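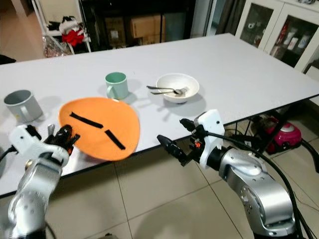
Studier tabletop set, README

Hi, and thanks for downloading this. Before you train anything on it, please read the part about the right gripper. I know everybody skips to the file layout, so I put the file layout last.

What you get

Two-arm teleoperated episodes of tableware handling on a white table: mugs, a bowl with a spoon and fork, an orange plate with black strips on it. The task text for each episode is one plain sentence, like "put the fork on the plate." I wrote all of those myself, so the wording drifts a bit (sometimes I say "cup" when I mean "mug," sorry!). There are 100 episodes in the release, and 23 of them carry the fault flag.

What went wrong

Partway through recording in June, the right gripper started reporting that it was closed when it wasn't. The first time I caught it, the fork slid out during a lift and hit the table, and the log cheerfully said the grip was fine the whole way down. I blamed my own teleoperation. Then I blamed the fork. I lost most of an afternoon to the fork.

The real cause was a cable on the right arm. When the wrist rolled far enough outward, the cable got pulled tight at the connector and the finger position reading froze at its last good value. Commands still went through, so the fingers kept moving, but the recorded state stayed flat. Roll the wrist back and the reading jumped to the correct number as if nothing had happened. That jump is the easiest thing to search for if you want to check my flags.

The part I'm less happy about: the Jibrin controller has a squeeze limit, and it relies on that same reading. With the reading frozen, there was no limit. One episode (flagged, kept in) ends with me hitting the stop button because the fingers were still closing on the bowl rim. Nothing broke and I wasn't near the arm, but I had been reaching in by hand between takes to straighten things up, with the motors live. I don't do that anymore. If you run a similar setup, cut motor power before your hands go over the table.

What I changed

I rerouted the cable with more slack and added a strain relief clip at the wrist. I also added a watchdog in Hetis, our logging tool: if the fingers are commanded to move and the reading doesn't change for 2 seconds, both arms hold and the episode gets marked bad. It trips falsely if you're gripping something stiff and keep squeezing. Annoying, but I'm leaving it on.

Known leftovers

Flagged episodes have correct video and correct commands. Only the right finger state is wrong, and a single episode can have up to 3000 bad samples. I did not interpolate over them. If your model reads finger state, drop the whole episode. If it only uses video and commands, you're probably fine, though watch out for my hesitations. I got pretty jumpy after the bowl.

The left gripper never showed the problem in my checks.

File layout

episodes/ has one folder per episode, with video, state and commands
tasks.txt has the task sentences
faults.csv has episode, start sample, end sample, and my notes
watchdog/ has the Hetis config, same one I use now

If you find a frozen stretch I missed, open an issue on the Prostetti tracker with the episode number and the start sample. A plot helps a lot.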